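The Pevuvora Cabin Organizer

I spend a silly amount of my year on ships, and I have opinions about storage. Strong ones! An inside cabin on a big ship is a wonderful place to sleep and a terrible place to keep two people's stuff for a week. The closet is fine. The drawers are fine, once you find the secret one under the couch. The bathroom is where it all falls apart, because there's one little shelf and everything on it rolls when the ship does.

So I made an over-the-door organizer, and then I made it again, and the second one is what you're looking at. It's called the Pevuvora and I sell it from my little shop in Pondbridge, where I also do luggage tags and lanyards (those are on their own pages).

What you get

One hanging organizer with 14 pockets, 2 magnetic hooks, and a strap that lets you shorten the whole thing if your door is low. It folds down flat and goes in the bottom of a carry-on. Weight is 558 grams with the hooks in their pouch, and I weighed it on the kitchen scale three times because the first organizer I ever bought claimed to be "featherlight" and was not.

The pockets come in three sizes. The top row is small, for key cards, seasick tablets, the daily program folded in four, that kind of thing. The middle ones take sunscreen and a hairbrush. The bottom row is deep enough for flip-flops, and I mean a grown man's flip-flops, which was the most common complaint about version one. Sorry about that, everybody.

Will it fit my cabin door?

Probably. Cabin doors are steel on most of the ships I've sailed, which is why the magnets work so well on them, and bathroom doors are all over the place. Some have a good gap at the top and some barely have one at all. The Pevuvora doesn't use those bent metal hangers that scratch the paint and make the door squeak all night. It hangs from a flat fabric tab with a stopper behind it, so you open the door, flip the tab over, and close it. If your door is too tight even for that, use the magnets on the wall instead. Cabin walls are usually metal too, under the pretty finish. Try a fridge magnet on the first day and you'll know.

A few lines have rules about what you can hang on the cabin door, especially on the hallway side. Mine is meant for the inside. Check with your line if you're worried, and take it down if your steward asks. 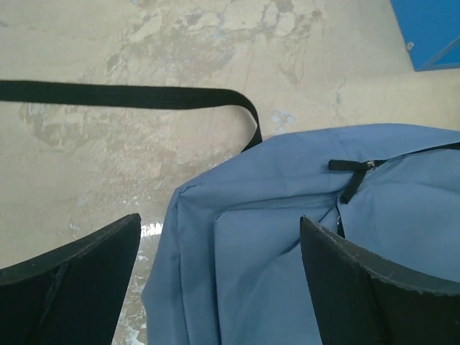

I should talk about the magnets a little more, because I get more email about them than anything else. They're strong. Each one slides into a sewn sleeve so it never touches the paint directly, and you pull it off sideways, not straight out. Please keep them away from your key card. I can't promise they'll wipe it, I just know I've stood in line at guest services on embarkation day behind a lot of people holding dead key cards, and it's a long line. Also keep them away from pacemakers and small kids.

How I tested it

My sister and I took the first sample on a seven-night sailing on the Ojo, an older ship with the narrowest bathroom I have ever met. We had a rough night coming out of port and in the morning everything was still in its pocket except one lipstick. After that I changed the angle of the top row so it tips back a bit. Then I took the new version on the Hosach in September, which was a much smoother trip (flat as a plate, gorgeous, I got sunburned on my feet) and used it every day with wet swimsuits hanging off the bottom loops.

I've now sold nearly 1,000 of them between the two versions. That still makes me a bit giddy to type.

Washing

Take the magnets out first. Then cold wash on gentle, no bleach, hang it up. Don't tumble dry. I did once and the stoppers went a funny shape. If it only has sunscreen on it, dish soap and a damp cloth will do the job, and it's quicker anyway.

Things it won't do

It won't hold a hair dryer in the top row. It won't hold full-size shampoo in every single pocket at once — well, it will, but the door gets heavy and bangs when the ship moves. It isn't waterproof, so don't hang it inside the shower. And it isn't lockable, so passports go in the safe.

Ordering and returns

The current batch is 707 pieces and they ship from Pondbridge in the order they come in. I pack on weekday mornings. If you sail soon, put your sailing date in the notes box and I'll try to move you up the pile. Orders for late summer sailings should be in early, because that's when I get swamped.

You can send it back within 30 days if it doesn't work for you, even if you've used it on a trip. Just wash it first, please! Spare magnet sleeves are free, drop me a line and I'll put a couple in an envelope.

Replacement straps are out of stock right now. More are coming, and I'll change this page when they're here.

Page last updated Mon 13 June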